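Jitstead House, Prieto Road
Premises safety inspection: communal areas and ground floor units
Date of inspection: 15/05/2018
Carried out by: Leen Daher, Cladport Property Services
Job reference: 877
Areas visited: entrance lobby, main stair, corridors, plant cupboard, bin store, rear yard, Unit 2 and Unit 3
Key: OK = no action. A = action needed. U = urgent, act within seven days. N/S = not seen.

Please read the comments as well as the marks. Several items are marked OK with a note, and the note still needs reading by whoever holds the key to that area.

1. Entrance and lobby

1.1 Front door closes fully on its own: A
Comment: Closes from wide open but stops short of the latch when let go from halfway. Closer arm needs adjusting. Same comment as last August.

1.2 Door entry panel working: OK
Comment: All buttons tried. The label for Unit 3 has faded and should be redone.

1.3 Mat flat and secure: OK

1.4 Lighting: OK

1.5 Notice board up to date: A
Comment: Fire action notice still gives the old assembly point. The assembly point is now the grass at the side of the rear yard, next to the bike rack. The insurance certificate on display is the current one.

2. Main stair

2.1 Handrail firm along full length: U
Comment: Bottom bracket has pulled away from the wall and the rail moves by hand. The plug has gone, so tightening the screw will do nothing. Needs a new fixing in sound wall.

2.2 Stair nosings fixed: A
Comment: Two loose on the upper flight. Both still have all their screws but the holes have worn. Longer screws of the same gauge should hold.

2.3 Stair free of stored items: A
Comment: Pushchair and a box of tiles under the bottom flight. Spoke to the tenant of Unit 2, who agreed to move the tiles. Owner of the pushchair not known. Put a note on it.

2.4 Window restrictors in place: OK

2.5 Emergency light over half landing: OK
Comment: Came on when tested with the key switch. Test not left running for the full period.

3. Floors

3.1 Corridor vinyl free of splits and lifting: A
Comment: Lifting along the join outside the plant cupboard. Taped on the day. The tape is a stopgap and will not last under the trolley.

3.2 Changes of surface level and firmly fixed: OK with note
Comment: Check these by running a flat hand over the join and then stepping on both sides of it. A strip that looks sound can still rock. Where no strip is fitted, look for a lip, and for any gap wide enough to take a heel or the tip of a walking stick. Record the worst point and leave the good lengths out of it.

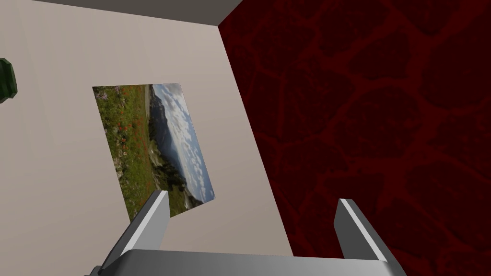 Item 3.2. Straight join between a plain beige surface and a red stone-patterned one.

3.3 Floors clean and free of grease: OK
Comment: The corridor had been mopped before I arrived. The cleaner uses two signs, one at each end, and they were both out. Please carry on with this.

3.4 Matwell drain clear: A
Comment: Full of grit. Lift the mat and hoover it.

4. Fire doors

4.1 Doors numbered and matching the plan: A
Comment: The plan in the log book has the plant cupboard as door 101 and the door itself has no number. All others match.

4.2 Smoke seals complete: A
Comment: Seal missing along the head of the door to the rear corridor. Painted over on the door to Unit 3. Paint on a brush seal stops it working as it should, and scraping will pull the bristles out. Replace the strip.

4.3 Doors not wedged open: U
Comment: Rear corridor door held open with a folded piece of card, which I removed. If people need this door open for deliveries, fit a hold-open device linked to the alarm. A price for this was asked for last year and I could not find it in the file.

4.4 Glazing sound: OK

5. Alarm and extinguishers

5.1 Weekly test recorded: A
Comment: Three weeks missing from the log. The panel was healthy and showed no faults. Tests may have been done and not written down, but they can only be counted if they are in the book. Use a different call point each week.

5.2 Extinguishers in place and in date: OK
Comment: The one in the plant cupboard is on the floor. Hang it on its hook.

5.3 Call points visible: OK

6. Plant cupboard

6.1 Locked: OK

6.2 Clear of stored materials: A
Comment: Paint tins and dust sheets left by the decorators. Deltidach to collect or we dispose of them. No solvent seen among the tins, though some lids have no labels.

6.3 Electrical boards closed, circuits labelled: OK
Comment: Labels are in pencil in places. Go over them in pen.

6.4 Pipe lagging: OK

7. Bin store and rear yard

7.1 Bins away from the building: A
Comment: One pushed up against the kitchen window of Unit 2. Should be back behind the painted line.

7.2 Gate opens from inside without a key: OK
Comment: Stiff. Oil the bolt.

7.3 Paving even: A
Comment: Slab rocking beside the gully, on the line people walk to the gate. Lift and bed again. Moss on the north side to be scrubbed before the autumn.

7.4 Outside light: N/S
Comment: On a sensor and would not come on in daylight. Evening check needed.

Urgent items for the managing agent
2.1 Handrail bracket
4.3 Rear corridor door wedged open

All other items marked A to be done before the next visit in August. Please write the date and your initials against each one in the log book when finished, and keep any receipts in the back pocket of the folder. The spare key for the plant cupboard has been returned to the key safe.

Signed: L. Daher
Copy to: managing agent, Unit 2, Unit 3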